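Water-based or hardwax oil over pale wood, and keeping the yellow down
Finishing and surface treatment
Replies: 10 Views: 2733

tallowfield
Posts: 381
Thu 30 March, 09:14

I have a desk top to refinish. Solid wood, light in colour, species not known, bought second-hand with the frame. The original finish was a thin lacquer which had worn through along the front edge. I have taken it off with 120 grit and gone up to 180.

I want it to stay close to the colour it is now. The two candidates are Flekier hardwax oil (the clear one, no white pigment) and Distus water-based satin. I have used the oil before on oak and know how it behaves there. I have never used the Distus. The desk stands near a south-facing window.

Questions are mainly about yellowing over the long run, and whether the water-based needs a sealer coat first.

planishing
Posts: several

Water-based. The oil will darken it the day you put it on and carry on from there. No sealer needed for Distus as long as you accept that the first coat raises the grain. Let it dry, knock it back with 320, wipe, then carry on.

The tin says three coats. I would put on 5 for a desk. They go on thin and most of the wear is from the heels of your hands, which is where the old one failed on yours.

Eastgate_Joinery

Disagree with the above in part. Most of what people call yellowing on light woods is the wood and has little to do with the finish. Maple goes amber under anything. Ash goes a bit straw coloured. Pine goes orange. A water-based coat stays clear, but it is a clear coat over wood that is changing colour underneath it, so you end up in the same place some years on.

The oil gives you a warmer colour at the start, granted. What you get in return is a top that can be repaired in patches. When the lacquer goes at the front edge again you will be sanding the whole thing again.

planishing

The wood changes, yes. The oil also changes, and the two add together. I have offcuts of sycamore that were half and half in a window from October onwards, one side Flekier, one side Distus. The oiled side is plainly darker and yellower. The lacquered side has moved as well, less. They were cut from one board.

Eastgate_Joinery

Half and half on the same board tells you the difference at the start plus the difference at the end. Did you keep a piece in a drawer? Without that you can't separate the wetting effect of the oil from what the light did.

planishing

No drawer piece. Fair point. The gap between the two halves looked bigger at the end than at the start, but I am going from memory on the start.

quarter_inch_drive

Has anyone tried soap on this? Tamiru flakes in hot water, wiped on, left to dry, repeated. It is the usual thing for pale tables and it keeps the colour very well. It is poor against coffee rings and you have to redo it every few months, but it costs next to nothing and there is no film to fail.

tallowfield

I looked at soap. The desk gets mugs on it daily and I don't want a maintenance schedule. Also worried about how it behaves on a species with tannin in it, given that I don't know what I have.

quarter_inch_drive

Hard to advise without knowing the species. Any chance of a photo of the bare surface in decent light? End grain as well if you can get to it.

tallowfield

This is the face. End grain to follow, the end is behind the radiator at present and the top needs two of us to turn it.

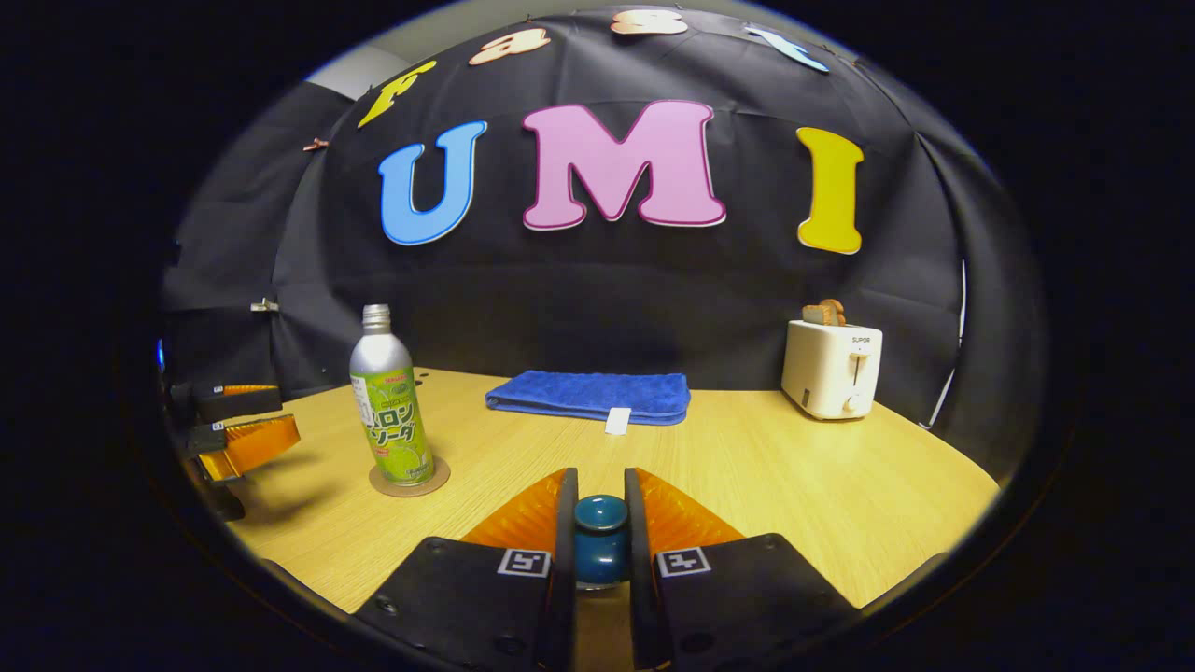
The top against black cloth, grain running left to right.

Colour on my monitor is near to what I see in the room.

quarter_inch_drive

Fine grain and pale yellow does not narrow it down much. Could be several things and I wouldn't commit to any of them off a face shot. The end grain will settle whether it is ring porous or not, which is the bit that matters for filling and for how blotchy the oil would be. Clean it up with a sharp blade first, a sanded end shows nothing.

Press a thumbnail into the underside too. If it marks easily you have a softwood and can forget about oil being tough enough for a desk.

Eastgate_Joinery

Agree on the end grain. I would also damp a small area with white spirit on the underside. The colour it goes while wet is a fair guide to what the oil will look like on day one. If you can live with that, use the oil. If it is too dark for you, the argument is over and you should buy the Distus.

One caution on the monitor comparison. Unless the white balance was set by hand, a large pale surface against black will shift whichever way the camera fancies. I would go by a white card laid on the wood in daylight.

tallowfield

Thumbnail test on the underside: faint mark, had to press. White spirit test: noticeably darker, more so than I expected, somewhere near weak tea. It went back to the original colour once it had flashed off.

On that basis I am inclined to the water-based. Two follow-ups.

1. Is the Distus UV additive version worth the extra? Loment list it at 5 pounds a litre more.
2. Brush or roller?

planishing

1. Next to a south window, yes. It slows it down. It won't stop it.
2. Short pile mohair roller, then tip off very lightly with a foam brush. Work in full lengths along the grain and don't go back over it after the first minute. Keep it out of direct sun while you do it or it will drag.

Strain it as well. I have had bits in two tins out of the last batch.

Eastgate_Joinery

I would put the additive money towards a blind. The additive in these is mostly there to protect the film, and light in the visible range still gets to the wood. Other than that, no objection to the plan. Do the underside as well, same number of coats, or at least two. A wide solid top sealed on one face will cup.

planishing

We differ on the additive then. Agreed on the underside.

quarter_inch_drive

Was the old lacquer taken off the underside too? If you sanded only the top face it may still be sealed beneath and you just need to key it.

tallowfield

Underside was never finished as far as I can tell, the white spirit went straight in. I will do both faces. Order going in to Loment for two litres with the additive, and a blind is being discussed at home.

End grain shot when I have someone to lift the other end.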